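Tenir un journal d'humeur avant un premier rendez-vous en psychiatrie

Temps de lecture : 5 minutes

Le délai entre la lettre du médecin traitant et la première consultation se compte souvent en semaines. On peut s'en servir pour noter ses humeurs, son sommeil et ses traitements. Le psychiatre ne posera pas de diagnostic sur un carnet, mais il aura autre chose que des souvenirs.

1. Choisir le support. Un cahier suffit. Si vous préférez une application, Oltesero permet d'imprimer un mois par page. Évitez d'en changer en cours de route. 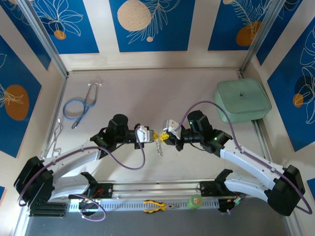

Une lectrice demande s'il faut recopier les semaines déjà notées ailleurs. Non, agrafez les anciennes feuilles telles quelles.

2. Fixer une heure. Le soir, après le repas, convient à la plupart des gens. Notez l'humeur de 0 à 5, les heures de coucher et de lever, les médicaments pris – y compris ceux sans ordonnance – et l'alcool. Ajoutez une phrase sur la journée, pas davantage.

3. Ne pas remplir après coup. Un jour oublié reste blanc. Une case vide gêne moins qu'une note reconstituée trois jours plus tard.

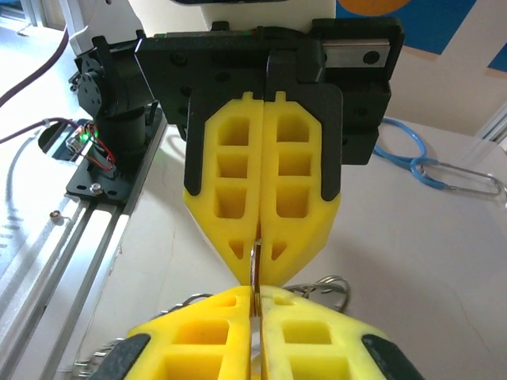
4. Relire une fois par semaine, sans corriger. Marquez d'un trait les jours où vous avez manqué le travail, annulé une sortie ou dormi très peu. Pour un enfant, notez aussi les colères : heure de début, durée, ce qui a précédé.

5. Préparer une page de résumé. Indiquez depuis quand cela dure, les traitements essayés et leurs doses, les antécédents familiaux connus, puis vos questions. Apportez le journal complet, même si seule cette page est lue.

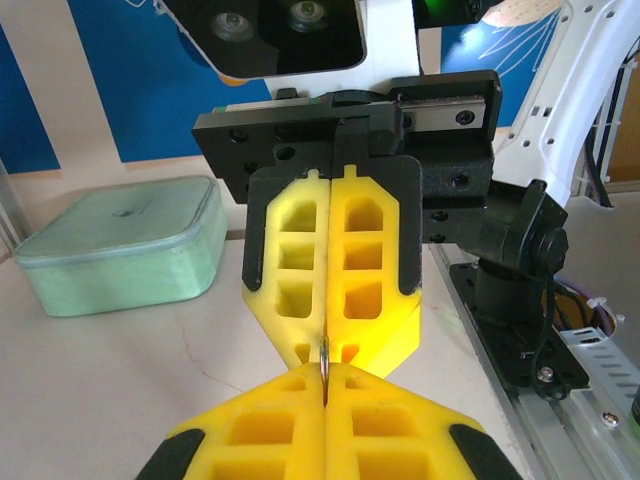
Chez nous, écrit un père en commentaire, la page de résumé a surtout servi au deuxième rendez-vous, avec un autre médecin.

Gardez donc une copie. Si des idées suicidaires apparaissent, n'attendez pas la consultation : appelez le 15 ou allez aux urgences.

88 partages · 2 commentaires

© Adov – Contact – Haut de page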